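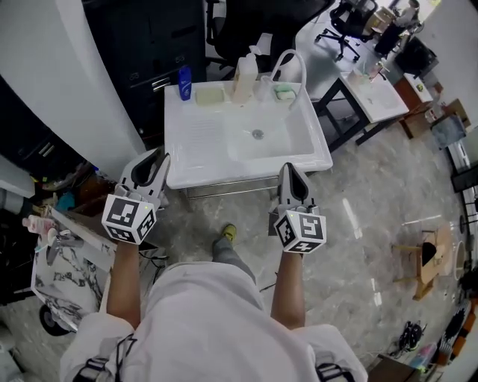 One tester at the Zasirton site wrote back to ask why the soap counts as part of the sink and the bottles on the side table do not. The rule was not written down in the first release. It is now, under Labels.

Zanmont Sink and Washstand Set
README, revised 22/07/2008

Contents
The set covers freestanding utility sinks and what is kept on them. There are 400 records, split into 2 parts: 350 in "main" and 50 in "check". The check part was labelled twice, by different hands, and disagreements were left in.

Labels
sink: basin and drainboard together, as one item. The ridges are not labelled separately.
drain: the metal fitting in the basin.
tap: spout and any handles. Use "tap" throughout; "faucet" in older files means the same.
stand: legs, bars and frame under the sink.
bottle_pump, bottle_cap: by closure, whatever the contents.
soap_bar: the bar alone. If it sits in a dish, add soap_dish as a second item.
surround: furniture near the sink, such as tables, cabinets and chairs.

An item belongs to the sink if it rests on the rim, the drainboard or in the basin. Anything on a neighbouring table takes the parent "surround", even if it is plainly for washing.

Colour
One plain word per item: white, blue, green, yellow, grey. Pale yellow is entered as yellow. See-through bottles are entered as "clear" and get no colour for the liquid.

File layout
One line per item, fields separated by tabs: record, item, parent, colour, side. Side is left, centre or right, taken facing the sink from the front. Empty fields hold a single dash.

Known faults
12 records from Stiketby have left and right swapped. They are listed in swapped.txt and will be put right in the September release.
Files made with Lema before the label change still carry "soap" for both bar and dish.
Contents of bottles are not recorded anywhere. Do not infer them from colour.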